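Trarnemholm Block Sorting Pictures: README

Welcome, and thank you for taking an interest in our painted blocks! This folder grew out of a small project at Trarnemholm that began with a boxful of secondhand building blocks and a long argument over how to put them away. We ended up with a lot of pictures of blocks lying in bins, and we thought other people might enjoy them or get some use out of them.

What you get

There are 2307 pictures in all, taken in February, plus a plain text list giving the file name and the colors of the blocks for each one. If you only want a taste, the folder called "small" holds the first 1000. Please read the list alongside the pictures, as a few of the early entries were typed in by hand and later fixed (Jocelyn Arsenault went through every one of them over several evenings, bless her).

The blocks

All of them are long and painted. The red is a brick red and the green is a dark one, a bit like an old garden gate. We left the paint just as it came to us, and we never tried to arrange the blocks neatly in the bin. They stay however they land, leaning toward each other or lying crosswise, and we're rather fond of the results.

The bins

The bins are gray metal with sloping walls, and they have had a full life already. We talked about repainting them and decided against it, so please expect scrapes, and expect the bare patches to shine. If you are sorting by color, watch out for reflections of the blocks on the bin floor. Those caught us out in 30 of the early entries.

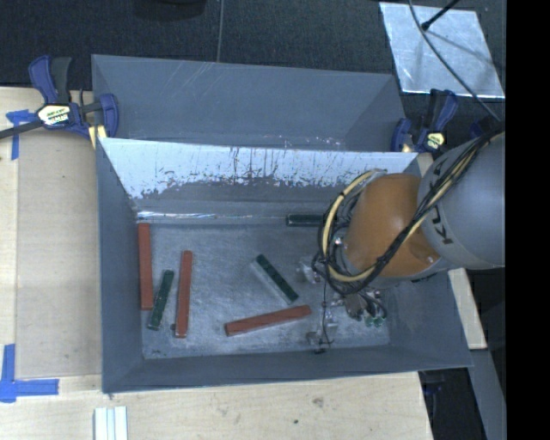
Red and green blocks in the front bin, with a second gray bin behind it.

Using the pictures

Use them for anything you like, classroom work included. A mention of Trarnemholm is always nice to see. Karthikeyan Mudaliar looks after the list, so corrections should go to him, with the file name in the subject line please.

Last updated Sat 21 March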